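### 4.2 Lettering and the persistence of the craft-table display

The signs we had expected to find in shared workplaces were printed ones. Our coding sheet, drafted over a long June in the Drudstead reading room, had columns for typeface, laminate and adhesive, and a rather hopeful one for "house style". The house style column stayed mostly empty. What filled the margins of the sheet instead was the cut-out letter: coloured, oversized, usually outlined in white, and stuck or pinned to whatever surface would hold it.

Cut-out lettering has been treated in the display literature as a habit of primary schools, and it is easy to see why. The letters come in sweet-shop colours, they are rarely level, and they turn up wherever there is a birthday. Núñez, the framework we adopted for informal signage, files them under "festive and juvenile" and moves briskly on to shopfronts. Our own sites were not much given to festivity. They included two offices, a dental supply warehouse and the back half of a community print shop, and all of them had at least one name or slogan spelled out by hand in letters that a seven-year-old would recognise as the good ones.

We distinguish three uses. The first is the title, in which the letters name a group, a product or a corner of the building. The second is the greeting, which is put up for an arrival and left up until well after the person has resigned. The third is the instruction, the rarest of the lot, perhaps because it is hard to be stern in pink. At the Skurodgate site a notice about rinsing mugs had been set in alternating lilac and lime, and the mugs told their own story.

Titles behave differently from the other two. They tend to mix cases, often within a single sign, and they tend to be read by people who already know what they say. Spacing is decided on the spot. Around 50 of the titles in our sample changed letter size partway through, and in interviews the makers gave us reasons that had more to do with the packet than with emphasis. Several said they had run out of the big ones. One maker at Volora defended her smaller vowels on aesthetic grounds and then asked that the recording be stopped.

The backing matters too, and it is here that we part company with Núñez. Flat board encourages a straight line, or at least a visible failure to achieve one. Cloth gives the maker no such discipline. Letters pinned to fabric follow its folds and curves, and the baseline becomes a matter of opinion. Dark cloth was favoured with bright letters, a pairing that the trade catalogues have recommended for decades and that our participants believed they had thought of themselves. Figure 5 illustrates a title of this type, with an initial capital and smaller lowercase letters in the first word and large capitals in the second.

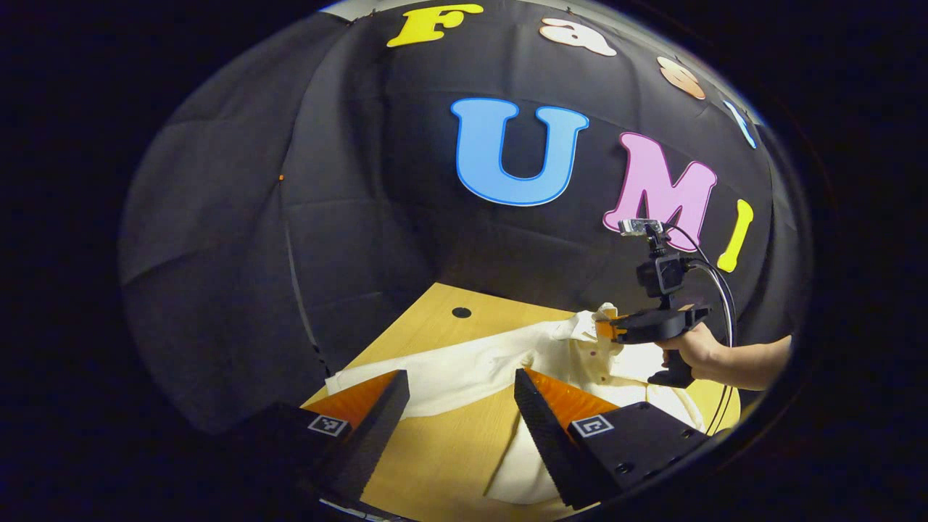 **Figure 5.** Title in cut-out letters on black fabric, reading "Fast UMI". Note the white outlines and the change of colour between neighbouring letters.

Colour order in titles showed no pattern we could defend. We tested for alternation of warm and cool tones and found only that yellow is popular. A second coder, working without sight of the first coder's notes, reached the same view and added a remark about the value of the exercise that we have not reproduced. Agreement on letter case was high. Agreement on whether a given orange was in fact peach was poor throughout, and that variable has been dropped from the analysis in Section 5.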